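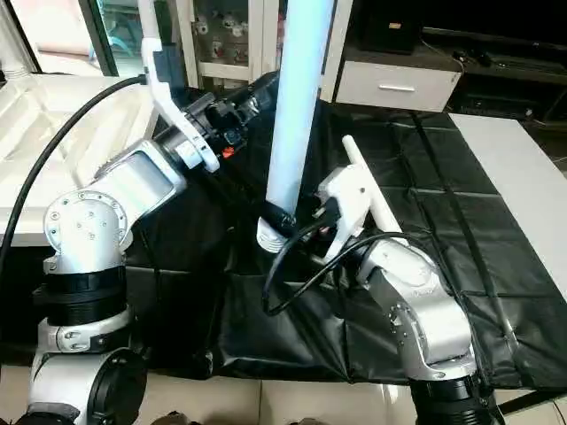
Texto e fotos: Vlasta Sýkora | sexta-feira, 2 de outubro de 2020

Início | Oficina | Galeria | Contactos

Quando a Melteo decidiu pôr dois braços robóticos a trabalhar connosco, a primeira pergunta na copa foi a do costume: e nós, ficamos a fazer o quê? Passaram uns meses e já consigo responder, pelo menos por mim – faço menos força e penso muito mais! Antes, segurar tubos compridos era trabalho para duas pessoas, uma a agarrar e a outra a acertar a ponta, e ao fim de 60 peças os ombros já se queixavam (os meus, sobretudo, que sou baixinha).

Na foto que abre a página estão os dois frente a frente, com o tubo azul-claro ao alto entre eles e a pinça branca do braço direito a segurá-lo perto da base. É a posição que mais trabalho nos deu a ensinar. O tubo fica um nadinha inclinado e eu, que passei 12 anos a endireitar tubos à mão, ainda sinto vontade de lá ir dar um jeitinho.

Reparem também no plástico preto por cima da mesa, ainda com os vincos todos marcados. Eu implicava com aquilo, queria a mesa branca à vista como antigamente, mas o Desmond Yazzie não abre mão dele e acabei por me habituar.

O Desmond, aliás, foi quem mudou mais de vida. Estava na montagem comigo e agora prepara as sequências dos braços, revê os movimentos e chama-me quando quer saber como é que eu pegaria na peça. Gosto dessa parte, confesso! Perdi foi a conversa de bancada, que a duas mãos de distância saía sempre melhor. Agora falamos mais ao almoço, e em abril pedimos à chefia que a formação fosse dada a toda a equipa, turno da noite incluído. Ainda estamos à espera do calendário.

Artigos recentes
Skisix: uma visita à linha de embalagem
O novo horário dos turnos
Rallari e Hamann: duas oficinas, dois ritmos
Peça 2071: do desenho à bancada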